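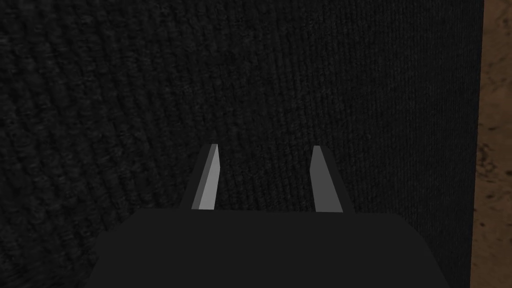
Figure 4. View from the wrist camera in the simulated kitchen, gripper empty.

4.3 The open day as an evaluation setting

Visitors to a robotics laboratory expect a robot. What they got from us was a large screen, a simulated kitchen and a row of borrowed chairs. We report the demonstration in some detail, as it put the system under a kind of pressure that our own test runs had carefully spared it.

The wrist view was shown first, on the theory that people would like to see what the robot sees. What it sees, much of the time, is its own two fingers and a good deal of darkness. One visitor asked whether the projector was on. We have since moved this view to second place in the running order, and the wide view now comes first, with the arms and the worktop in it together. The notes below were written up the same evening by the first author and have been only lightly tidied.
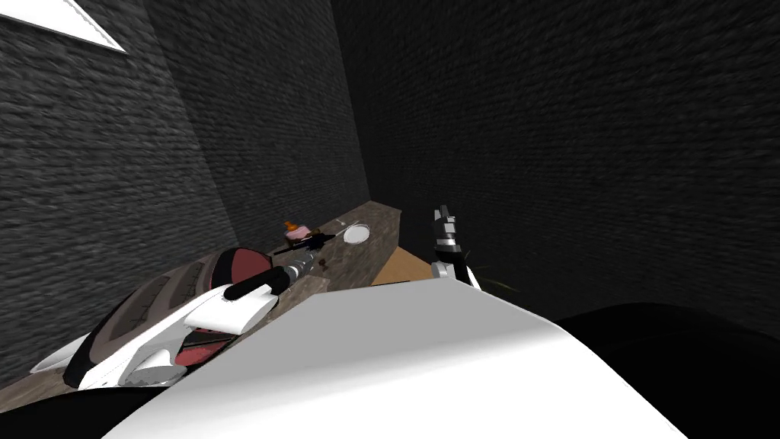 Drurketti, 2022-04-06

Doors opened late. The kitchen had been built in the Werkutari simulator with walls close enough to make arm planning awkward, and the visitors noticed this before they noticed anything else. Several wanted to know who would cook in such a place. Bartoš replied that she had rented worse.

Over the day we ran 98 demonstrations for 723 visitors, each limited to 30 seconds of planning time. Anyone could name an object on the counter and an operator typed the request. Nearly 18 of the requests were for things the kitchen did not contain, mostly kettles. The planner has no means of declining politely and simply stopped, a behaviour that the audience took for thought. Requests for the small cupcake-like item at the far end were popular with the under-tens and less so with the operator, who knew how little room there was beside the plate.

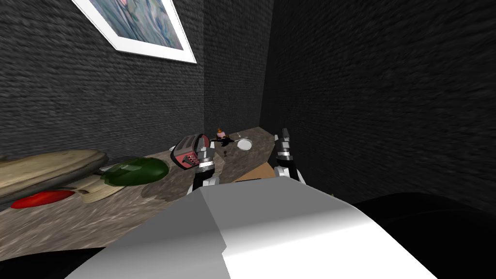
Our main interest was in how people without training describe a task, and whether their wording gives the planner enough to act on. On the whole it did not. Visitors spoke to the system as they would to a relative standing nearer the cupboard: "pass me that", "the other one", "no, over there". Bulky objects fared better in this respect. The red and silver toaster needed little explaining, and with it in the left gripper and the right one open, the request most often called out was for the free hand to help. This was sensible advice. The version of the Gilard controller used on the day plans each arm separately, so we could only agree with it.

Radoslava Bartoš kept the tally of failed requests and sorted them afterwards by cause, following the scheme set out in Section 3.2. Vague wording was the largest group, followed by missing objects and then by a category she had labelled "Dubey", after the parser module responsible. The label has been kept in the released data.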